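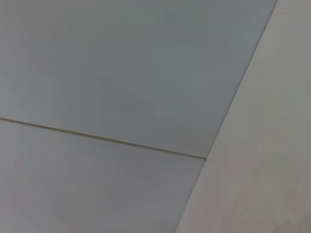
Halum Surfaces is a collection of 2,444 close-up pictures of plain things: cabinet sides, wall panels, tabletops, shelf backs, the blank stretches of a room that most collections crop out. We love them! A good one gives you very little to hold on to, and then you start noticing how much is there. Take two gray panels with a thin dark seam between them: the upper one is cool and a little blue, the lower one warmer and lighter, and the line where they meet has a faint highlight along its upper lip. Both would probably get tagged "gray" and forgotten. In Halum they get separate tone notes, and the seam gets its own entry.

What's in the folder

The pictures are sorted into 71 sets, one per piece of furniture or stretch of wall. Each set has a short text file with these fields:

surface: panel, door, top, back, wall, unknown
tone: cool, neutral, warm
finish: matte, satin, gloss, unknown
joints: seam, corner, edge, none
notes: free text, usually a line or two

Material is left out on purpose. Painted board and painted metal can look the same up close, and we got tired of arguing about it.

How the notes were made

Every picture was looked at twice, the second time at least 10 sets later so that our eyes were fresh. Where the two readings disagreed on tone, both are kept, separated by a slash. Faint patches of shading go under notes with the word "patch", whether they come from the surface or the light. Often we couldn't tell.

Known gaps

Gray and white are heavily represented. Only 4 sets have any strong color, and three of those are the same style of kitchen door. Wood grain lives in our sister collection, Colach, which uses the same fields.

Changes

Workneh (June): split "edge" from "seam", fixed tone notes in the shelf sets.
Vindix: first release, no joints field.

If you have a favorite dull cupboard, send it in. We would be thrilled to have more beige.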